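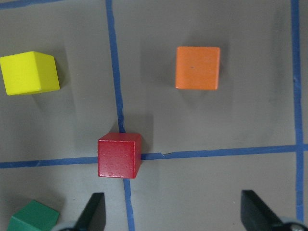
有人在留言里写道,学装订何必专门找一所学校,网上的视频已经够多,跟着做几遍,线装和圆脊都能做出来,真正难的是遇到一本散了架的旧书,不知道该先动哪里。

这条留言的后半句,说的就是我们平时教的内容。Wirkirberg 书籍装订与修复学校开设手工装订、旧书修复和纸张基础三类课程,学员大多是成年人,有图书馆和档案室的在职人员,也有旧书店店员、印刷厂退休工人,以及只想把家里几本书修好的人。初学者可以从零开始,有经验的人经过面谈后可以直接进入修复班。

## 学校的由来

学校的前身是 Kruger 装订所,一间给事务所和教区图书室做账册、合订本的小作坊。那时候作坊主要接批量活,报纸合订本占了大半,修旧书是顺带做的。后来账册的订单一年比一年少,送来修的旧书却多了,作坊开始在晚上开课,教附近图书室的人处理脱页和松脊。晚课持续了几年,学员要求学得更系统一些,于是有了固定的教学计划。

2018年12月3日,学校正式以 Wirkirberg 的名字登记,Kruger 的名字保留在对外承接修复的部门上。所以现在有两块牌子:来上课的人找 Wirkirberg,来送修的人找 Kruger 装订所。两边在同一栋楼里,共用纸库和压书室,收费和预约分开办理。

Tovora 教学点设在河对岸的旧邮政楼,开得比较晚,只上纸张基础和初级装订。那边没有重型切纸机,需要裁切的作业会统一送回主校区处理,隔周取回。

## 我们教什么

**纸张基础。** 所有学员都要先上这门课,已有经验的也不例外,面谈后可以缩短课时,但不能免修。内容包括辨认丝缕方向、不同纸张吸水后的伸缩、浆糊的调制与存放、常见的酸化与霉斑。课上会做大量废样,学员需要把每张废样写上日期和配比,装进自己的样本册。样本册在结业时不评分,但修复班的老师会翻看。

**手工装订。** 分初级和中级。初级从单帖小册子做起,接着是线装、平脊精装。中级做圆脊起脊、堵头布手工编缝、半皮装和书盒。中级班需要自备一套工具,清单在报名后寄出。骨刀、锥子和针可以在学校买,也可以用自己的。工具不限品牌,刀片必须是新的。

**旧书修复。** 小班,授课时间最长。学员先在学校提供的练习书上操作,这些书多是图书馆剔除的副本,没有收藏价值。练习书的问题各不相同,有的封面脱落,有的被虫蛀过,有的被前人用胶带粘得很厚。每位学员要先写一份处理方案,写明打算做什么、不做什么、用什么材料,老师签字后才能动手。方案写得不清楚会退回重写,这一步常常比动手本身花的时间还长。

**短期课。** 每年夏天开设,题目不固定,开过的有大理石纹纸、经折装、相册重装和家谱装订。短期课不计入结业学分。

## 修复上的做法

我们教的修复以稳定为先。一本书能安全翻阅,书页不再继续脱落,多数情况下就算完成。原有的封面、衬页、藏书票和批注一律保留,确实不能装回原位的,放进信封随书附上。补纸的颜色可以接近原纸,但近看应当能分辨出来。有些送修的人希望书看起来像新的一样,我们会在接件时说明做不到哪些事,请对方考虑后再决定。

粘合剂以小麦淀粉浆糊为主,部分工序掺入甲基纤维素。白乳胶只在新书装订中使用,不用于旧书。皮料和书布的主要供应方是 Famer,补纸用的薄皮纸则从几家小纸坊分别进货,批次之间厚薄有差别,入库时要逐批登记。

以下几类情况学校不接:大面积活动性霉菌、羊皮纸手稿、烧毁后粘连成块的书。遇到这样的送件,我们会建议送修人联系有相应实验条件的机构。发霉的书请先装进干净的纸袋单独存放,不要装塑料袋密封,也不要自己用湿布擦。

## 教学场地

主校区占了整栋楼的底层和二层。底层是压书室、切纸间和接件处,二层是两间教室和纸库。教室朝北,白天光线比较均匀,辨色的作业都排在上午。纸库常年控制温湿度,学员进出要随手关门,食物和饮料留在走廊的柜子里。

压书室里最老的一台螺旋压书机是 Kruger 装订所留下的,铸铁机身,现在还在用。切纸机由老师操作,学员在通过安全考核之后可以在老师在场时使用。烫金的铜字有几套不完整,缺的字母要排队借用,做书名烫印的学员最好早点把文字定下来。

二层走廊尽头是一个小阅览室,藏有装订史、纸张化学和修复案例方面的书,馆藏 3,774 册,目录可以在接件处查。书只在室内看,复印需要登记。学员捐来的样书也放在这里,单独占一个柜子,可以上手翻。

## 班级与日程

新学年从9月开始。装订班每班收 15 人,修复班人数更少,由当年的练习书和老师的时间决定。平日班在白天上课,晚班给在职学员。两种班的内容相同,结业要求也相同。晚班因为每次时间短,学期会长一些。

整套装订课程加纸张基础共 284 课时,其中包括去纸坊和图书馆书库的参观。缺课的学员可以在另一个班补上同一节课,需要提前写邮件,当天临时来的不保证有座位。书本需要压着过夜的工序很多,如果打算缺课,请把手上的作业做到可以停下来的一步再走。

报名时不需要交作品。修复班的面谈安排在开学前,面谈时请带一本自己装过的书,好坏不论,老师主要问制作过程。面谈后一般会有三种答复:进入修复班、先读一学期中级装订,或者等下一年。等下一年的人会保留在名单上,不用重新填表。

## 费用

学费按学期收取,包括课堂用的纸、线、浆糊和普通书布。皮料按用量另算,烫金箔也另算。学费可以分期,第一期在开课前付清。开课前退课,除报名费以外全额退还;开课之后退课,按剩余课时计算。图书馆和档案室给员工统一报名的,可以开机构发票。

送修的费用由 Kruger 装订所报价。报价前要看到实物,单凭照片我们只能给出大致的处理方向。报价单有效期为 15 天,逾期需要重新估价。送修人同意报价之后才开始处理,中途发现新的问题会先停下来联系。等待时间随季节变化,年底最长,急件请在送来之前打电话问清楚。

学员不参与送修件的处理。在教室里看到的旧书都是练习用书或者学员自己带来的书。

## 与图书馆的合作

学校和周边几家公共图书馆有长期合作。图书馆把剔除的副本交给我们做练习,我们每年为他们的馆员上一次日常维护课,讲怎样取书、怎样加固松动的铰链、哪些胶带不能用。课程讲义在接件处可以免费领取,其他图书室如果想安排同样的课,请至少提前一个学期联系。

我们也为中小学图书室开过半天的实习,学生做一本单帖小册子带走。这类活动只在 Tovora 教学点举行,低年级班级需要有老师陪同。

## 开放日与参观

每学期有一次开放日,日期公布在大门口和网站首页。当天两间教室和压书室都可以进,学员的结业作品摆在二层,可以翻看。纸库不开放。平时想参观请先预约,上课时间不接待旁听。

轮椅可以从后院的门进入底层,去二层需要乘货梯,请在预约时告诉我们,货梯要有工作人员操作。Tovora 教学点在一层,没有台阶。

## 常见问题

**没有任何手工基础可以来吗?** 可以,初级班就是为这样的人设的。

**左撇子怎么办?** 工具大多不分左右手。剪刀和个别刀具有左手用的,请在开课前说一声。

**结业有证书吗?** 有结业证明,写明所修课程和课时。它不是职业资格证,找工作的时候请不要当作资格证使用。

**可以带家里的旧书来上课吗?** 修复班在第二学期可以,由老师先看过。珍贵的书、借来的书和有争议的书请不要带。

**浆糊里的面粉会引起过敏吗?** 对小麦过敏的学员请在报名表上注明,课上可以改用甲基纤维素,个别作业会相应调整。

**能不能只买纸?** 学校不对外零售。学员在读期间可以按进价购买纸库里的整张纸,边角料放在切纸间门口的木箱里,自取。

## 联系我们

课程问题请写给教务处,送修请联系 Kruger 装订所接件处,两边的邮箱和电话在页面底部。接件处平日上午开门,午后只取件不收件。寄送书籍之前请先来信,我们会回复包装要求和寄件编号,没有编号的包裹可能会延误登记。

学校放假期间邮件仍有人查看,回复会慢一些。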